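Shared kitchen rules in a let house – what actually works?
Forum: Landlords and Lodgers > House Shares
Started by wrenfield67

wrenfield67
Posts: 67
1/24/21

I have a five-bedroom house let by the room. Everyone in it works, most of them shifts at the Wastenis depot, and the rent comes in on time. The kitchen is the one thing I get messages about. Who left the pan, who used whose milk, why is the worktop sticky.

At the moment there is a sheet on the fridge with a cleaning rota. It was followed for the first month. Now the same two people do it and the others say they are never in. I was thinking of bringing in a cleaner once a week and adding the cost to the rent, but one tenant has already told me he won't pay for other people's mess.

What do the rest of you do? I'd like to hear from people who live in shares as well as people who let them.

gravelpath
Posts: 1140

Cleaner, once a fortnight, included in the rent from the start of each new tenancy. Don't try to add it halfway through. You can't just put the rent up on a fixed term anyway unless the agreement allows for it, and the ones who are tidy will resent it.

What the cleaner covers needs to be in writing. Ours does floors, hob, oven front, sink and bathrooms. She does not wash up. If there are dishes in the sink she leaves them in the sink.

Ottilie_B
Posts: 312

I disagree with gravelpath. I lived in a house with a cleaner for three years and it made people worse. Everything got left until she came. By the night before, you couldn't put a plate down.

In my current place we have no rota and no cleaner. We have one rule, which is that the worktop is clear when you leave the room. You can leave things to soak in the sink until bedtime. It works because there are only four of us and we all eat at different times. I don't know that it would work with more.

gravelpath
Posts: 1140

Three years is a long time to put up with it. Did anyone speak to the landlord?

Ottilie_B
Posts: 312

Yes, and he said that was what the cleaner was for.

Tirta Menon
Posts: 89

I manage seven shared houses for an agent and have tried most things. Rotas fail when they have names on them and no dates. They also fail when the job is just "kitchen", as one person's idea of a clean kitchen is a wipe of the hob and another's is emptying the cupboards.

What has helped most is storage. In the worst house we had, people were arguing over cleaning, but when I went round it was mainly that there was nowhere to put anything. One tall cupboard for five adults. We put in a second run of cupboards from Sumampouw, nothing fancy, and gave each person one full cupboard, one fridge shelf and one tray for whatever they leave out overnight. If it isn't on your tray it goes in a box under the stairs. Complaints went from several a week to hardly any.

Plain trays are best. The patterned ones get claimed as somebody's own and leave with them.

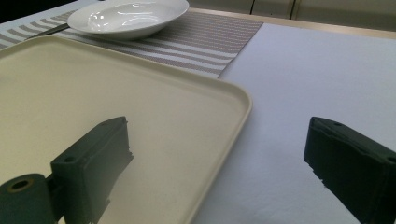
Cream tray, flat base, raised rim with rounded corner.

Go for a raised edge on all of them. We started with flat boards in the Davus Road house and every spill went down the back of the units.

wrenfield67
Posts: 67

That's useful, thank you. We do have a storage problem now I think of it. Two of them keep dry food in their bedrooms, which I'm not keen on because of mice.

How do you deal with the fridge? There is one full-height fridge freezer and the freezer half is always rammed with one person's bread.

Tirta Menon
Posts: 89

One drawer each in the freezer if it has enough drawers. If not, buy a second-hand under-counter freezer and put it wherever there's a socket. It costs less than an argument.

Check the landlord's side of the electrical safety before you put anything second-hand in, mind. We only take them from a dealer who tests them.

pennyroyal_lane
Posts: 27

Tenant here. Please don't do the box under the stairs. We had one and it turned into a way of getting at people. My good knife was in there for a week before I found it, under somebody's roasting tin, and the tin hadn't been washed.

I'd also say the trays are fine if there's room for them. Our worktop is 2 metres long with a microwave on it. Five trays on that and you'd be chopping onions on the floor.

Tirta Menon
Posts: 89

Fair point on the worktop. In the smaller kitchens we stand them upright in a rack during the day. The box has worked for us but only where one person isn't in charge of it.

hobnail
Posts: 2204

All of this is overthinking it. Put it in the agreement that shared areas are to be kept clean, inspect every quarter with proper notice, and if it's a state then get a cleaner in and split the bill between them. They're adults.

gravelpath
Posts: 1140

Splitting the bill is where that comes unstuck, hobnail. The tenant who was away for the month will say it wasn't him and he'll be right. On separate agreements I doubt you could make him pay, and you'd need to check whether it's a charge you're allowed to make at all. I'd get advice before writing that into anything.

hobnail
Posts: 2204

Never had one refuse.

Ottilie_B
Posts: 312

Did you ask the ones who moved out?

hobnail
Posts: 2204

People move out of shares all the time. It's what they're for.

pennyroyal_lane
Posts: 27

One more from the tenant side. Bin bags, washing-up liquid and sponges. If the landlord supplies those, half the rows go away. In our last house we had a kitty and it was always the same person chasing for it. The new landlord orders a box of everything from Buter in November and it lasts most of the year. I would rather have that than a cleaner.

wrenfield67
Posts: 67

I hadn't thought of supplying the basics and it's easy enough, so I'll start there.

Plan so far: basics supplied, a cupboard each (I need to measure up for two more), the rota redone with dates and a list of what each job covers. I'll leave the cleaner until a room comes free and then put it in the new agreement, as gravelpath says. Not sure about trays yet, the worktop by the window is deep but the kettle and toaster live there.

No box under the stairs. The meter's in there and it's full of coats.

gravelpath
Posts: 1140

Sounds sensible. Put the rota inside a cupboard door and not on the fridge. Ours kept getting splashed, and it fell off every time someone shut the door hard.

Tirta Menon
Posts: 89

When you measure for the cupboards, measure the inside height as well. Cereal boxes don't fit the short ones and they end up back on the worktop. I can send you the rota sheet we use if you message me, it fits on one side of A4.

wrenfield67
Posts: 67

Message sent, thanks.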